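Clear bins and other things I was told would change my kitchen

January 19, 2025

I don't believe in kitchen organizing. I want that on the record first. I have read the books and watched the videos where a woman with very clean forearms pours rice into a jar, and every time I come away thinking the same thing: where does she keep the real food?

So when the whole internet decided in December that fruit and vegetables belong in clear trays, sorted by kind, I rolled my eyes and then, a few weeks later, started sorting produce. Lemons with oranges. Purple things together. Something green and striped, all by itself.

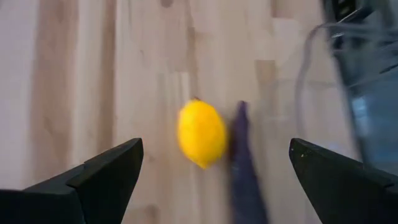
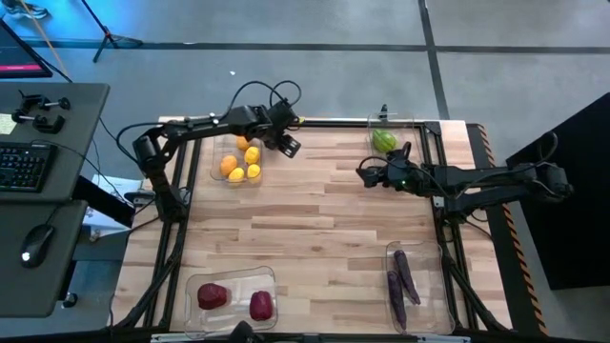
The pitch goes like this. You throw out food because you can't see it. If you can see it, you'll eat it. Put each kind in its own see-through container and you'll always know what you have. I've seen the claim that it can cut your waste by 80 percent, with no word on who measured that or what they did with the other 20.

I have a few problems with this.

The first is that I have never once lost an eggplant. Things that go bad in my kitchen go bad in plain view. I see the eggplant on Monday, I see it later in the week, and I keep seeing it until it has a soft spot the size of a quarter. A clear wall between me and it won't make me want to salt and drain it after work. What I lack is the will to cook eggplant, and they don't sell that at the container store.

The second is the sorting itself. Citrus is easy, fine. Oranges and lemons get along and you can tell them apart across a room. But what goes with a beet? The chart I was following (from a site called Rokcombe, which has opinions on everything from onions to hand towels) says roots go with roots. Then it says potatoes need the dark, carrots need the fridge and onions have to stay away from potatoes. So roots do not go with roots. Roots go in four different places, and the beet sits in a tray waiting for company.

And then there is melon. Any system with one container per kind has to deal with the fact that some kinds come one at a time. Nobody buys six watermelons, even small ones. You end up giving a whole tray to a single piece of fruit, like a hotel room. I tried putting lemons in with a melon, and they rolled under it, and I forgot about them. So much for seeing everything.

What do the trays do well? I'll be fair. They wipe clean, which my old basket never did. The Sistberg ones I ended up with (I also tried Bisgaard, which are taller and tip over if you look at them) have smooth corners, and a leaky orange doesn't turn into a sticky patch on the wood. On a butcher-block top that counts for something. I've sanded lemon juice marks out of wood before and I don't want to do it again. Also they lift out in one go when you need the counter, where a pile of loose fruit takes several trips and somebody always drops an orange.

They also get dirty in a way a bowl doesn't. Every fingerprint shows. Dry soil off the beets collects in the corners and you can see it from the doorway, so now I'm washing the thing that was supposed to save me work. Wash the beets first, the chart says. Don't wash anything before storing it, says the same chart, two lines down.

I also don't buy the idea that this is about waste. I think it's about color. Yellow, orange, dark red, purple and green, each in its own little box on pale wood, is nice to look at, and I admit I stood there for a minute liking it. That's a fine reason to do something. Just say so, and leave my garbage can out of it.

After 2 weeks, I've kept the citrus tray, mostly for the easy wiping. The eggplants are back in the crisper drawer, where they can be ignored in private. The melon gets the counter. Beets I'm still undecided on -- I may roast the next ones the day I buy them and skip the question.

If somebody has made the full set work for longer than a month, I'd like to hear about it, and I'd like to know what you did with the onions.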